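Derstead's night bakers start at 2

The ovens at Khúc come on while the rest of Derstead is asleep. Cường Mạch opened the bakery with 4 trays and a rented mixer, and it now sends out 3000 rolls a week, most of them to cafes and school kitchens. Flour is the biggest bill. Last August it went up twice, and he raised the price of a roll for the first time.

Day-old bread is sold by the bag after noon. Many buyers freeze it and warm it up at home a few at a time.
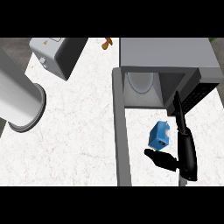 Manon Fortin buys two bags every Saturday and said the price increase had not changed that, though she would like the shop to bring back the rye. Mạch has no plans to. Rye sold poorly and took up an oven for an hour.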